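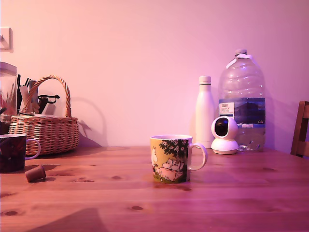
The table our robotics club works at, with a Moomin mug up front.

Let the Kids Do the Boring Part

Sunday, July 21, 2019

I help run a robotics club in Nallmont, nine kids most weeks, and every summer I have the same argument with some other grown-up about what a student robotics project ought to look like. So let me have it with you instead, in writing, where I get to talk the whole time!

Other people think a good project has a finale. The robot drives through the maze, or throws the ball, or stacks the little foam blocks, and the parents clap. I like a finale as much as anybody (I have clapped at foam blocks until my hands hurt). But I've come around to thinking that the best thing our club ever did was a project with hardly any finale at all, and I'd like more clubs to try it.

We call ours the table project. The goal is a small arm that can find one object on an ordinary kitchen-type table and pick it up. One object, and it's usually a mug. Before the arm is allowed to try anything, the kids have to teach the software what a table looks like, and that means taking pictures, sorting them, and labeling every single thing by hand. Mug. Bottle. Basket. Chair, if a bit of chair got in. Last season they labeled more than 2,000 pictures. It took from October until the snow was gone, and yes, there was whining. Some of it was mine.

You'd think a mug would be easy. Then you set out a mug with two Moomins sitting under a leafy tree, and next to all that white and green there's a plain white handle, and a twelve-year-old asks whether the Moomins should be labeled too. Good question! We spent a whole evening on it. Half the table said a picture of a thing isn't the thing. The other half said the computer doesn't know that, so how would it learn unless we told it? I've sat through grown-up meetings with less thinking in them.

The clear water jug was worse. It's got a blue Tesco label around the middle and only a little water near the bottom, and the first version of our software was pretty sure that the label was an object all by itself, floating over the table. The kids laughed until they had to sit down, and then they got really interested in what "see-through" means to something that only gets numbers. We never planned a lesson about that. I wouldn't have known how.

And the light. Under pink light, a white bottle and a white mug rim aren't white anymore, and a kid who wrote "if it's white, it's the bottle" finds out very fast how that rule holds up. Shadows, too. The arched handle on our wicker basket throws a second handle onto the wall, and for a while the software liked the shadow better than the real one. I can't think of a worksheet that would've gotten that across.

Now, the case against me. A friend who coaches the competition team over in Gernden thinks I'm boring children on purpose. Her kids do the Lerkadix Cup every year, they've got team shirts and a practice field and a trophy shelf, and they come home from a meet so wound up they can't sleep. She says you hook kids with excitement first and the patience comes later. She may be right about some kids. We lost two last winter who wanted wheels and a scoreboard, and I was sorry to see them go, and I hope they ended up with her.

My trouble is with what the scoreboard does to the grown-ups. I judged at the Cup one year and watched a dad rewire half a robot in a parking lot. The field at a competition is the same every time, flat and taped and evenly lit, and the whole season gets bent toward that one field. There's good engineering in it. But a kid can go three years without ever meeting a surface with knots in the wood, or a thing lying on its side that might be a cork and might be a plastic plug, where you have to decide what to call it and then stick with what you decided.

The other complaint is that labeling is drudge work and we shouldn't give drudge work to children. I take that one more seriously. We cap it at 40 minutes a night, with snacks, and everybody trades jobs after that. But somebody somewhere does this work for every clever gadget those kids will own, and I'd like them to know what it feels like from the inside. Put it this way: my kids don't say "the robot knows" anymore. They ask who told it.

We don't have much money, by the way. The Sarpong Library lets us use a room, the arm came as a kit, and most of the things on the table came out of people's kitchens. So cost is no excuse.

As for results, at the spring open house the arm got 113 tries at the mug over one long afternoon and knocked it over on a good many of them. One little brother stayed for nearly all of it. He starts with us in the fall, and he's already told me he wants to label the basket.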